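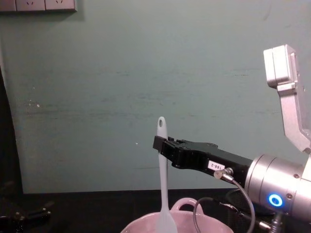

MEDIA RELEASE
March 21, 2021
For immediate use

Geten puts its gripper care routine out for free

Small firm, small arms, a lot of cable faults. Geten today released the full upkeep routine for its Plerken bench cell, the same sheets our own techs work from. No sign-up. Take it, print it, stick it on the wall.

Why now: 349 service calls logged since September, most of them from kitchen-task benches, and the bulk traced to the gripper cable. Not motors, not software. Connector backed off, or the cable pulled too tight at the wrist.

"People want to blame the controller," said Rhea Galang, service lead. "Check the plug first. Please. Then check the loop, it needs slack right through the wrist turn."

What's in the routine:

Connector at the gripper, finger tight, every morning before power.
Cable loop, run the wrist through its full travel by hand and watch for snagging on bowls, handles, whatever is on the bench.
Jaw faces wiped down with a damp cloth, no solvent.
Jaw alignment on a thin upright handle. A spatula stood in a bowl is fine, we use one ourselves. Close slow. If the handle leans as the jaws come in, re-zero.
Gripper swapped out for service at 4000 hours, label number written in the log book.

That last one matters. Units move between arms and the history gets lost if teh number isn't written down.

Luuk Mertens, who rewrote the alignment section, got it down to 2 pages. The old one was eleven and had the colour codes wrong.

Gandar, our parts distributor, is holding 578 replacement cables at its Penner warehouse. Orders placed through the usual form. Older cells take the same cable but need the longer clip, so say which one you have when you order.

Training mornings to follow, dates not set yet. Cletus Yazzie is taking names.

Media contact: Milagros Magbanua, Geten. Photos and the full routine avaliable on request.

ENDS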